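About Loden Parcel

Loden Parcel puts small things into boxes. We have tried over the years to find a grander way of saying this, and one August we paid a consultant to help. He suggested "curated containment." We went back to small things in boxes.

If you make soft toys, felt pieces, trinkets or gifts, and you would like to go on making them instead of spending your evenings with a tape gun, you send them to us. We pack them and mail them out to the people who ordered them.
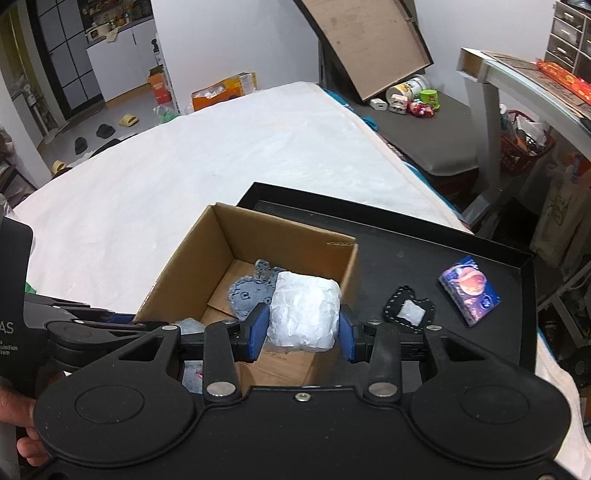
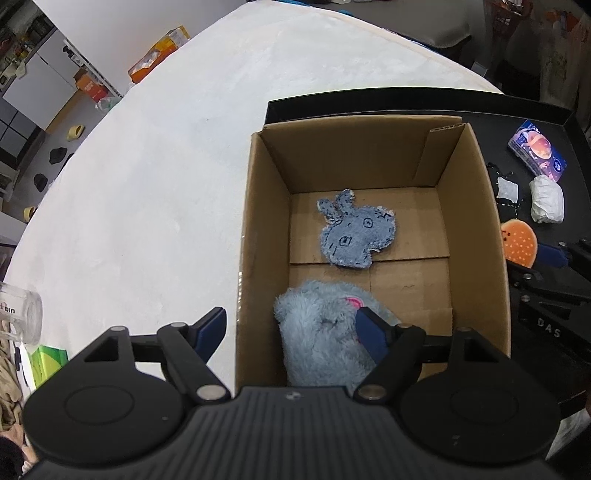
Cardboard, a table with a white covering, and something blue and soft in the box.

How we got here

The company began in Stiratberg, in the back half of a shop that sold buttons. The front half did not sell many buttons. The back half, where we had started wrapping a few orders for a toy maker down the street, was soon so full that customers looking for the buttons had to be guided to them. After 3 years of this we gave up the buttons, although we still have most of them, and we will give you a good price.

The name comes from loden, the thick wool cloth, because the first thing we ever packed for money was a wool coat for a very small dog. The coat arrived safely. The dog, we were told, would not wear it. We refunded nothing, as the packing was excellent.

We are still a small outfit. Our client list stands at 21 makers, most of whom work from a spare room and a few of whom appear to work from a car. Last year the busiest of them sent us 534 orders and the quietest sent us 3, and both complained about the price of tape, so we feel we are treating people evenly.

What we pack

Mostly things that don't stack. A sensible company would deal in books or bricks. We deal in plush animals, felt shapes, fabric cutouts, little frames, small printed boxes, and objects wrapped in paper by their makers with such care that we don't like to ask what's in there.

Soft things have a reputation for being easy, and it's a reputation spread by people who have never shipped any. A fluffy toy can't break, true. It can go flat on one side, though, and a child who has waited two weeks for a creature will notice that it's leaning. Long fur picks up every crumb of cardboard in the box. Felt creases if you so much as frown at it. Frayed denim keeps fraying, and the maker will tell you that's the look, and then the customer will tell you that it isn't.

We also take hard things, within limits. Nothing liquid, nothing alive, nothing that plays music when tilted. That last rule dates from the winter we handled a batch of singing owls for a client we still like very much. There were 266 of them. We'd rather not go into it.

How we pack

Flat pieces go against a wall of the box, where they can't be sat on. Round and furry things get the floor, with room around them. Wrapped items go in last so that they come out first, on the theory that everybody wants to open something right away. If an order has a lot of little parts, we set them out on a tray beside the box before any of them go in. It looks fussy, and it has saved us from more missing-item emails than anything else we've tried, including apologizing.

We use plain brown corrugated boxes. Clients sometimes ask for printed ones, and we'll happily get them printed, but we point out that the box will spend its life in a van and then be claimed by a cat. We do not use foam peanuts. We did once, and we're still finding them.

The table matters more than people think. Ours has a cover so pale things stay clean, and the cover is changed whenever it stops looking like one. Tea is kept elsewhere. This was not always the policy.

The Wongsuwan Fold

You may have seen this mentioned on our rate sheet. It's a way of wrapping an awkward object in a single sheet of paper with no tape, and we're proud of it out of all proportion. Done well, you get a neat package that opens with one pull. Done badly, you get a ball of paper with a thing in it, and from the customer's side of the room the two are hard to tell apart. It costs the same as ordinary wrapping. We charged extra for a while and were asked what for, and couldn't say.

Clekus, our other idea

Clekus is our returns service. When a customer sends something back, it comes to us, and we look it over, brush it down, and tell you plainly whether it can be sold again. Our reports are short. "Fine." "Fine with a brushing." "Has been loved by a dog." Makers say they like the honesty, usually after a day or so.

We did plan to make Clekus an app. There is a logo.

Working with us

There's no minimum order and no contract longer than a page. Send us a sample of whatever you make, packed however you pack it now. We'll take it apart, pack it our way, and mail it back to you, so you can see what your customers would see. If you prefer your own way, keep the box.

We answer email in the mornings and pack in the afternoons. The phone sits between the two and is answered by whoever loses the staring contest. Visitors are welcome at Stiratberg if they let us know ahead of time, and if they don't mind being handed something to hold while we look for the scissors.

Page last updated 8 January 2024. The buttons are still available.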